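Subject: Re: Tatlow casting – is she out?

Hello all, and a warm welcome to the new names on the list.
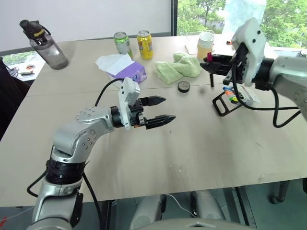
Neema Bakilana wrote on 2024-11-24:

> I hear the lead in Tatlow has gone to someone else after 2 rounds of readings. Such a shame, she was the best thing in Pradasbridge.

I heard much the same, Neema, and I was quite low over it – I've watched Pradasbridge more often than is sensible (all 24 episodes, twice over last winter!). Still, Kariuki is directing, and I do trust that eye for a cast. Filming starts in February, so we should know for certain by then.

Warmly, and do keep the gossip coming,
Zado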